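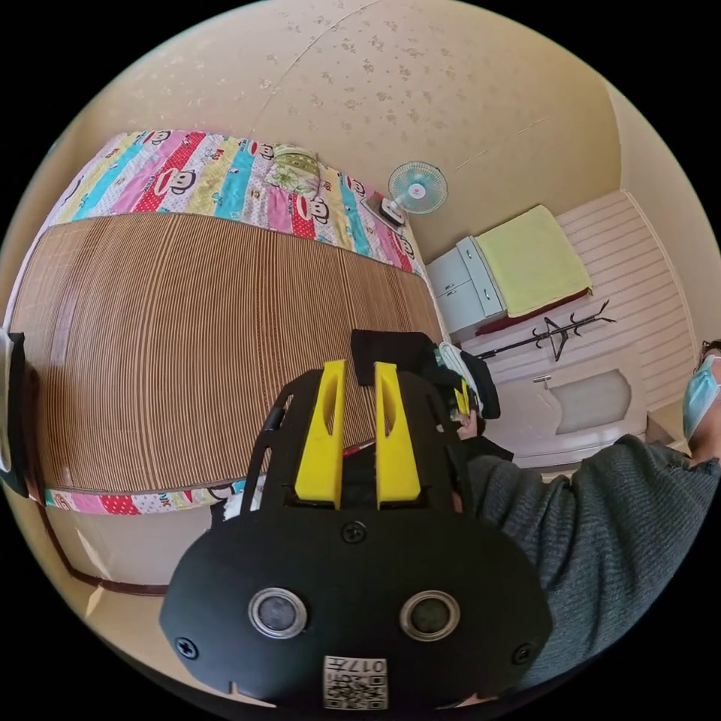
Section 4: Setting Up Your Storefront for Opening Day

This section applies to new bakery and cake shop tenants using the Hornside point-of-sale terminal with the Whitfield order module. Complete Section 3 (Network and Printer) before starting. Allow 60 minutes for the full procedure. An account with Owner permission is required.

4.1 Create the store record

1. Sign in to the Hornside console and select Locations, then Add Location.
2. Enter the trading name exactly as it appears on your business registration. The name prints on every receipt and cannot be edited after the first sale.
3. Enter the street address and postal code. If the unit is in a shopping centre, put the unit number in Address Line 2.
4. Select the tax region. The default rates load automatically.
5. Press Save. The status changes to Pending.

Note: A location remains Pending until bank details are verified. Test transactions are available in this state. Card payments are not.

4.2 Load the product catalogue

1. Select Catalogue, then Import.
2. Download the blank template. Do not rename or reorder the columns.
3. Enter one product per row. Sizes of the same cake are entered as separate rows with a shared Group Code.
4. In the Flavour column, use commas between values. Semicolons are read as part of the name.
5. Fill in the Allergen column for every row. Rows with a blank value are rejected.
6. Upload the file and review the import log.

The catalogue holds a maximum of 3,000 rows. Files over 2,000 rows should be split in two and uploaded one after the other, or the browser session may time out.

Caution: Importing a second file with Replace All selected deletes the existing catalogue, including seasonal items that are switched off. Select Append unless you intend to start over.

4.3 Configure pre-orders

1. Open Whitfield from the Modules menu and set Pre-orders to On.
2. Set the lead time. This is the minimum period between order and pickup.
3. Set the slot length. The recommended value is 30 minutes.
4. Set the maximum number of orders per slot. Base this on counter staff, not on kitchen output.
5. Enter any dates when pickup is unavailable, including statutory holidays.
6. Place a test order and confirm that the ticket prints in the kitchen.

If the ticket prints at the front counter, the printer roles are reversed. See 3.6.

Note: Changes to slot length do not affect orders already placed. Existing orders keep their original pickup time and may overlap two new slots.

4.4 Set up the opening offer

Opening offers are limited promotions tied to one location. They run separately from the Rerberg loyalty program and do not earn points.

1. Select Promotions, then New, then Opening Offer.
2. Choose the offer type: Free Item, Percentage or Fixed Amount.
3. Set the start and end times. Times follow the time zone of the location, not that of the console user.
4. Enter the redemption cap. When the cap is reached, the button on the terminal turns grey.
5. For offers restricted to the first customers in line, set Voucher Required to Yes and print the vouchers from the Besitby label printer.
6. Assign the offer to the location and press Publish.

Caution: A published offer can be ended early but cannot be paused. Check the date before publishing.

Caution: Load the voucher roll with the thermal side facing up. A reversed roll feeds normally but comes out blank, and the numbers are still marked as issued.

4.5 Final check before opening

1. Confirm that the location status is Active.
2. Ring through one item from each category and void the sale.
3. Open and close the cash drawer from the terminal.
4. Count the float and enter it under Start of Day.
5. Sign in each staff member once with their own PIN. Shared PINs are blocked when the offer is live.
6. Turn off Training Mode. The coloured bar at the top of the screen disappears.

Sales rung through in Training Mode are not recorded and cannot be recovered.

Section maintained by Wenjie Ding, Documentation. Revised Fri 12 July.

Next: Section 5, End-of-Day Reports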